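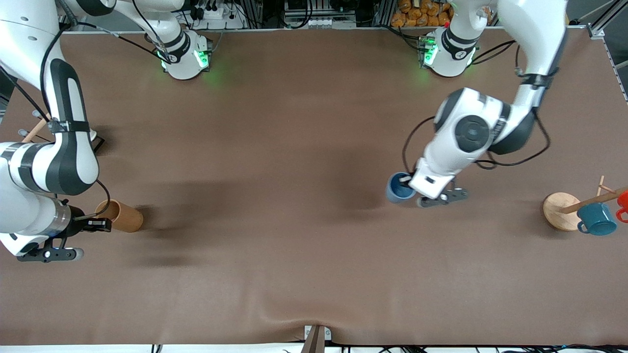 Kitchen and Supplies

Re: [sison-hall] Paper cups or washable ones for the suppers?

From: Yutong Kong
To: sison-hall list

I said at the last supper that I would write this up, and then the thread got going without me, so I'll answer the original message below and add what I have from the supply sheets.

> We are out of paper cups again and I had to run to the store
> during setup. Before I put in another big order I would like
> to know if people want to keep using them. My worry about
> washable cups is the dishwashing. We have one sink that drains
> well and one that doesn't, and the crew is already there until
> after nine. I also don't know where we would store them. The
> cabinet by the back door is full of folding signs.
>
> Second question, are we still paying for lids? I find open
> sleeves of lids everywhere and I don't see anyone using them.

Lids first. Yes, we are still paying for them. They come bundled with the hot cups in the Fledus order unless you uncheck the box on the second page, and the box checks itself again every time the order is repeated. I have unchecked it for the September order. Whoever places the one after that will need to look. We have enough loose lids in the hall to last a long time, so please use those up for takeaway soup.

Now the cups. From the start of the season to last Tuesday we went through 1,516 paper cups. That is hot and cold together. I went through the sheets twice and I trust the number, except that the supper with the choir was never written down, so it is a little low if anything. We serve up to 73 people on a full night. Most people take a cup for water, then leave it on a windowsill and take another one, then take a third for coffee. I do it too.

If everyone kept one cup for cold drinks we would cut the order by a good deal without washing anything. We tried that with a marker pen on a string two seasons ago. The pen was gone by the second supper and we never replaced it. I would be willing to try again with a box of pens.

On washable cups, I see three choices.

The first is plastic tumblers. They are light, they don't chip, and the children can carry them. The drawback is that the cheap ones stick together when stacked damp, and then you have two people pulling at a stack of cups at nine at night. The ones with a small ridge near the base do better. They also hold on to tomato and coffee stains. I would use them for water and juice only.
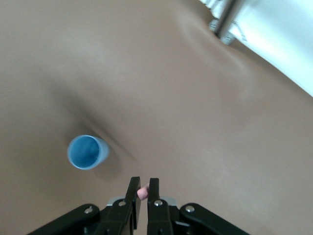

A light blue cup on a tan-brown surface.

The second is thick restaurant mugs. They last for years and can go in any machine, but they are heavy and a full rack takes two people. We would have to use the low shelf in the pantry. I would not want them above shoulder height.

The third is asking everyone to bring a cup from home. The Titinum Road group does this and it works for them because it is the same twenty people every time. We get new people at almost every supper, and I don't like the idea of someone coming in for the first time and finding out they were supposed to bring something. We could suggest it to regulars and keep a shelf of spares.

On the dishwashing, the slow sink is a separate problem and should be fixed whichever way this goes. It has been slow since the floor was redone. I ran the snake down it as far as it would go and got nothing back, so I think it is further along, maybe where it meets the line from the restroom. The hall manager has the number of the plumber who did the Clisata building. I'll ask again.

Cups are the fastest thing we wash. What keeps the crew late is the baking pans, which come in all at once at the end. If the person on the serving table scraped and filled each pan with hot water when it came off the line, we could save more time than the cups would add. I did this on my own shift and we locked up well before the usual time. It needs to be written on the sheet by the serving hatch or it won't happen.

Storage. The folding signs don't need to be in the cabinet by the back door. Half of them are for the old parking arrangement. I propose we keep the arrow signs and the one for the side entrance and throw out the others. The arrow signs will fit behind the piano. If anyone is attached to the parking signs, say so before the weekend.

Cost. The cups and lids together came to 732 dollars for the same period. I don't have a firm price on tumblers yet. The restaurant supply place sells seconds by the crate, but you have to go and look, and what they have changes from week to week. I can go next week if someone with a bigger car will come along.

What I would like to do:

Buy tumblers for cold drinks, enough for a full night plus some spares.
Keep paper for coffee through the winter and look at it again in spring.
Move the signs and use that cabinet for cups.
Put the pan soaking on the serving sheet.

Please reply to the list and not only to me. Last time I got eight answers in my own inbox and had to copy them all over. If you only want to say yes, a yes is fine.

One unrelated thing. The large ladle is missing from the hook. It has a bent handle and a piece of green tape on it. If you took soup home in the big pot, please look in the pot.

Yutong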